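Pesquisar no site
Buscar

Gente, fio rapidinho sobre imposto de consumo, que ontem discuti isso com a Lindalva Godoy até as 8 da noite e ainda tô com a cabeça fervendo!

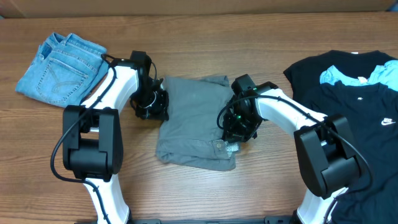 Imposto sobre consumo pesa mais em quem ganha menos, e isso é conta de padaria. Pega uma calça jeans dobradinha como essa aí na mesa: a alíquota é igual pra quem vive de bico e pra quem vive de renda.

A Lindalva prefere devolver uma parte em dinheiro pras famílias. Eu gosto da ideia (juro!), mas quem vai fazer o cadastro? 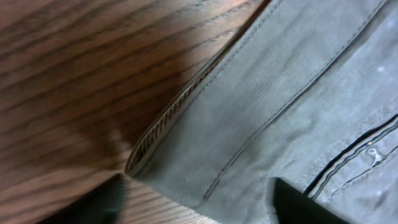
E cadastro ruim deixa de fora justo quem mais precisa. Aqui em Bundusar foram 2 tentativas e até hoje tem vizinho meu na fila.

Amanhã continuo, com a parte das isenções.

Imprimir | Enviar por e-mail

Contato | Todos os direitos reservados | Voltar ao topo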